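Mokar Lantern Walk Returns in September With Its Longest Route Yet

MOKAR – The drums are coming back to the hill! The Mokar Lantern Walk returns this September with 28 neighborhood teams, 688 handmade paper lanterns and a new route that takes in the old harbor steps for the first time.

Anyone who has stood on Yalçınkaya Street when the first lanterns come around the corner knows the feeling. You hear the walkers before you see them, a low chant and the slap of sandals on stone, and then the whole street turns orange. Last year the crowd was singing along by the second block (most of us had the words wrong, and it was wonderful anyway).

The walk starts at 6 p.m. at the fish market and climbs to the shrine garden at the top of town. Teams set off a few minutes apart, each with its own drum, its own song and one tall lantern carried on poles by six people. The new stretch down the harbor steps is steep and narrow, and the teams have been practicing it all summer with sandbags in place of lanterns.

"I grew up watching this from my aunt's balcony, and I still get goosebumps," said festival director Thảo Từ. "When a team makes the last turn and sets its lantern down, everybody cheers, even the teams they were teasing ten minutes earlier. I can't wait for visitors to see it on the steps with the water behind them."

Visitors are warmly invited to join in. The final team each year is an open one, and anybody over the age of 11 can walk with it. Small lanterns and cotton jackets are lent out free at the fish market from 4 p.m. Please wear flat shoes that stay on your feet. Shoes come off at the shrine garden, where there will be racks along the wall.
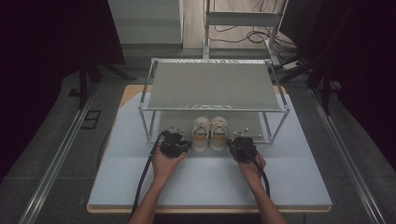

A two-tier shoe rack with gray fabric shelves.

Food stalls open at 3 p.m. along the harbor wall, with grilled squid, sweet rice cakes and the peppery bean soup that Mokar families make only at this time of year. The Brovov Brass Band plays at the bottom of the steps until the walk begins, and the dance group Geno will lead everyone in the circle dance once the last lantern is up. The steps of the dance are easy and you can pick them up in one round!

Watching is free along the whole route. The harbor road closes to cars at 2 p.m., and a shuttle bus runs from the train station until 11 p.m. The best spots on the steps fill early, but the view from the upper garden is lovely too, and there is more room there for strollers and wheelchairs.

In case of heavy rain, the walk moves to the following evening at the same time.

Route maps and team song sheets are available at the Mokar visitor desk inside the train station.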